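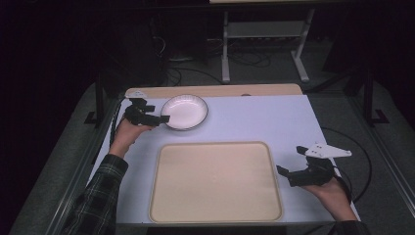 Okay friends, I promised a proper thread on the two sets of hand-held grippers I've been living with since December, and I have a big mug of tea and no meetings until the afternoon, so let's go. It's going to be a long one (they're always long ones, you know me by now).

Quick background for new followers. I collect demonstrations by hand. I hold a gripper in each fist, do a chore at a table, and the recordings go off to train an arm that will do the same chore later. So I care a lot about how these things feel after a couple of hours, probably more than I care about the spec sheet.

The two contenders are the Tilham pair, which I've used for ages, and the newer Flemov pair. Both are black, both are tethered by a cable, both have a camera on each hand looking out past the jaws. On paper you'd have trouble telling them apart.

Weight first, as that's what everybody asks me! The Flemov is 81 grams lighter per hand. I thought that would be nothing. Then I did a full morning with each and my right wrist had opinions. If you're doing short sessions, ignore this. If you're doing 300 demos in a week, please don't.

Trigger feel goes the other way. The Tilham trigger has a lovely smooth pull from fully open to fully closed and you can stop anywhere you like along it. The Flemov has a soft spot near the start, so for the first bit of travel your finger moves and the jaws sort of think it over. You learn to pull through it, but new people in the lab close too hard for their whole first day.
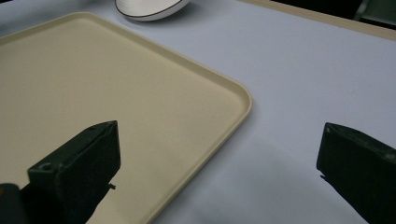

Now the bit I was most excited to get to, which is jaw tips and thin rims. My test chore is dish loading: pick the dish up off the table, set it in the tray, take it out again, over and over. A low lip is a really mean thing to grab, and a big flat tray like this cream one, with its rounded corners, gives you very little to get hold of. With blocky tips like these I come in on the rim with one jaw over the tray and the other out over the bare table, and then close slowly. Come in too steep and the tip skates along the lip. Come in too flat and you're bumping the tabletop with the outside jaw before you've got anything.

My scores for the rim grab, same tray, same table, same tired person: the Tilham missed 4 times in my last batch and the Flemov missed 9. I did the Flemov second, so knock a bit off for my arms being done for the day. I'd still call it a real difference, and I think most of it is that soft spot in the trigger.

The dish is a different story, and I was so pleased about it. It's glossy, it likes to slide, and the Flemov was gentler with it. The pads have a little give, so the dish settles into them and stays put. With the Tilham I get a tiny clack at the moment of contact that makes me wince every single time, even after all these months.

Cameras! I know some of you only came for the cameras, hello, thank you for waiting. The Tilham has the wider view, so both jaw tips stay in the picture even when they're fully open, and you still get a good piece of table around them. I love that. When I go back through a take I can tell right away what I was reaching for.

The Flemov camera is sharper in the middle and handles pale things better. White dishes and a cream tray on a pale tabletop are hard on auto exposure, and the Tilham tends to drift brighter until the rim of the tray melts into the floor of it. You can lock the exposure in Clillov (that's the recording software we use with both), and you should, before the first take and not after the twentieth like I did.

A tip that cost me an entire afternoon: the lamps matter as much as the camera. I want soft light from overhead and a dark room past the table. A bright window back there and the exposure goes hunting every time I lift my hands.

Somebody always asks about the controller box, so: we run both pairs through the same Hashemi box, and it picks up the Tilham within a few seconds. The Flemov needs a restart if you plug the left hand in before the right. I've put a sticky note on the box that says RIGHT FIRST and I have still done it wrong this week.

Cables are a draw, and by a draw I mean I dislike them equally. Let them hang down off the side of the table on each hand, with enough slack to reach all the way across. When they run over the tabletop they brush the dishes, and then your careful demo has a black snake wandering through it.

Before each batch I do the same little routine, and since a few of you wanted it written down, I'm copying it in from my notes more or less as it is.

1. Empty tray flat on the table, dish behind it, both grippers plugged in (right first!). Bring one hand over the near corner and open the jaws as wide as they go. Check both tips on the monitor.

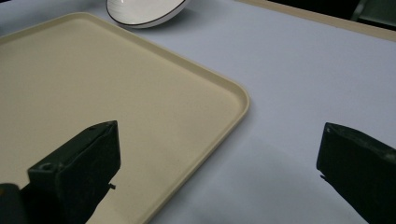

2. Close all the way, open all the way, three times on each hand, and watch that the jaw reading in Clillov comes back to the same number. If it creeps, recalibrate now.

3. Lock exposure with your hands in view. Then one throwaway take of the whole chore, start to finish, and delete it.

4. Go. Stop when your grip gets sloppy, even if the batch isn't full.

So which one am I keeping on the bench? For trays, and anything else with a mean little rim, the Tilham. For dishes and long days, the Flemov. I'd happily put the Flemov pads on the Tilham jaws if the screw spacing matched, and I did try, and it doesn't.

Next up I want to redo the rim batches with the order swapped, Flemov first on fresh arms, to be fair to it. I'll add the numbers under this post when I have them. If you've used either pair on cutlery, please come tell me how it went, I haven't been brave enough to start on forks.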